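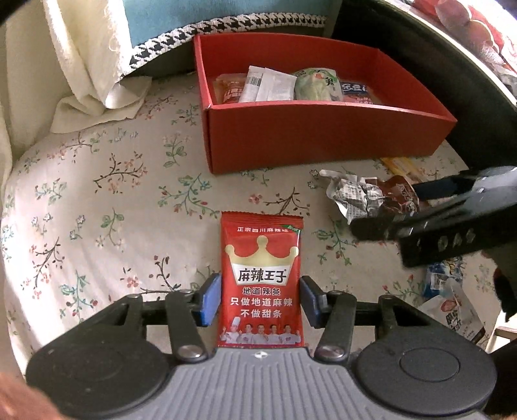
Dymphna Ó Conaill은 메일에 다 읽었는데 그래서 그날 관람객이 직접 잡은 것도 데이터에 들어갔냐고, 그것부터 맨 위에 써 달라고 했음. 들어갔습니다. 단 별도 폴더(`visitor/`)로 분리. 기본 로더는 안 읽음.

# Halim 오픈데이 파지 시연 데이터

Flernholm 오픈데이에서 손에 드는 그리퍼로 수집한 시연 묶음. 작업은 하나: 침대 시트 위에 흩어진 간식 봉지를 집어서 상자에 넣기. 급하게 정리한 README라 빠진 부분 있을 수 있음. 발견하면 이슈로.

- 수집일: 4월 11일 화요일
- 에피소드: 400개
- 부스 조: 3개
- 물품 배치: 17종
- 라벨: 작업 단위, 한국어/영어
- 상태: 정리중. 파일명은 이제 안 바뀜

## 그날 어떻게 돌아갔나

오전은 우리 쪽 시연만. 오후부터 관람객 참여. 원래는 오전에 배치 절반을 끝내려고 했는데 전원 멀티탭 때문에 시작이 늦었고, 결국 점심 전에는 A조만 제대로 돌았음. B조, C조는 오후에 몰림. 그래서 시간대별로 비교하는 건 추천하지 않습니다.

설명 담당은 Wenceslao Gallegos. 같은 설명을 하루종일 반복해서 저녁엔 목이 완전히 갔음. 제일 많이 받은 질문은 "로봇은 어디 있어요?" 였고, 그 다음이 "집에서도 되나요?". 첫번째 질문에는 사람이 들고 하는 동작을 먼저 모으고 로봇 팔은 나중에 그걸로 학습한다고 답함. 두번째는 그래서 일부러 침실처럼 꾸몄다고 답했고.

아이들은 설명 안 듣고 바로 잡음. 그리고 생각보다 잘함. 어른들은 손목을 너무 굳혀서 봉지를 위에서 찍어누르는 경우가 많았음 (`press_down` 태그 참고).

## 배치

무대는 꽃무늬 시트, 쿠션, 수건, 뚜껑 없는 빨간 종이상자. 물품은 거의 다 포장 간식. 마라맛 라탸오(麻辣王子) 빨간 봉지가 대표 물품이고 문서에서 `red_latiao`로 부름. 한자 포장이 섞여 있으니 텍스트 인식 쪽으로 쓰실 분은 참고.

물품 위치는 에피소드마다 손으로 다시 흩뜨림. 좌표표 없음. 재현용 초기 사진도 없음, 죄송. 다음엔 찍겠습니다.

구겨진 빈 포장지도 일부 배치에 들어감. 상자에 넣을 대상 **아님**. 방해물로 취급하고 `distractor: true`로 표시했습니다. 관람객 에피소드에서는 이걸 상자에 넣어버린 경우가 꽤 있어서 성공 여부 필드를 따로 봐야 함.

## 폴더

```
halim_openday/
 staff/
 A/
 B/
 C/
 visitor/
 meta/
 layouts.json
 labels_ko.csv
 labels_en.csv
 CHANGES.md
```

`staff/` 안의 A, B, C는 부스 조 이름. 난이도 순서 아닙니다 (물어보신 분이 벌써 있었음).

## 라벨 필드

| 필드 | 뜻 | 메모 |
|---|---|---|
| `task` | 작업 문장 | 한국어가 원본, 영어는 번역 |
| `target` | 집을 물품 | 배치당 하나 이상 |
| `success` | 상자 안에 들어갔는지 | 걸쳐진 건 실패 |
| `regrasp` | 다시 잡았는지 | 예/아니오만 |
| `press_down` | 위에서 눌러 잡기 | 수동 태그, 누락 있음 |
| `distractor` | 방해물 여부 | 물품 단위 |
| `operator` | staff / visitor | 개인 식별 없음 |

`success` 기준은 중간에 한번 바뀜. 처음엔 상자 테두리에 걸쳐져도 성공으로 쳤다가 Wenceslao가 반대해서 실패로 통일. 이미 찍은 것도 전부 다시 봄. 그러니까 지금 올라간 파일은 새 기준 하나로 맞춰져 있습니다.

## 불러오기

로더는 Codau에 들어있는 걸 그대로 씀. 

```python
from codau import load_demo

ds = load_demo("halim_openday", split="staff")
ep = ds[0]
print(ep.task, ep.success)
```

관람객 것까지 필요하면 `split="visitor"`로 따로 부르고 합치세요. `split="all"`은 일부러 막아둠. 두 쪽이 동작 속도부터 많이 달라서 모르고 섞으면 결과 해석이 꼬임.

## 알려진 문제

- 에피소드 6개는 그리퍼 벌림 값이 중간에 끊김. `meta/layouts.json`에 `gap: true`. 지우지 않고 남겨둠
- 얇고 반짝이는 포장은 조명 반사 때문에 윤곽이 날아가는 구간 있음
- 시트가 같이 집히는 경우 있음. 봉지가 납작하게 누워있을 때 특히. 별도 태그는 아직 없슴
- 손이나 다른 사람 장비가 화면 가장자리에 들어오는 구간 있음. 얼굴 나온 건 다 뺐습니다
- 영어 라벨에서 packet / bag / pouch 혼용. 통일 예정

## 관람객 데이터 동의

참여 전에 종이 동의서 받음. 미성년은 보호자 서명. 음성은 녹음 안 함. 철회 요청 오면 해당 에피소드를 삭제하고 CHANGES.md에 번호만 남김. 번호는 재사용 안 합니다.

## 써도 되는 곳 / 안 되는 곳

연구, 수업용은 자유. 제품에 넣으실 거면 먼저 연락. 성능 비교표의 기준 데이터로는 쓰지 마세요, 배치가 너무 치우쳐 있음 (전부 시트 위, 거의 다 간식). 단단한 물건이나 유리컵 같은 건 아예 없고, 서랍 열기나 문 열기도 없음.

Usero 쪽에서 부엌 버전 있냐고 문의 주셨는데 아직 없습니다. 8월에 한번 더 모을 계획이고 그때 싱크대 주변 작업을 넣을지 논의중.

## 할 일

- [x] 성공 기준 재검토
- [x] 방문객 폴더 분리
- [ ] 영어 라벨 용어 통일
- [ ] 시트 같이 집힘 태그 추가
- [ ] 초기 배치 사진 찍는 절차 만들기 (다음 수집부터)
- [ ] Dymphna 메일 나머지 질문 답장

문의는 이슈 탭으로. 메일은 답이 늦습니다.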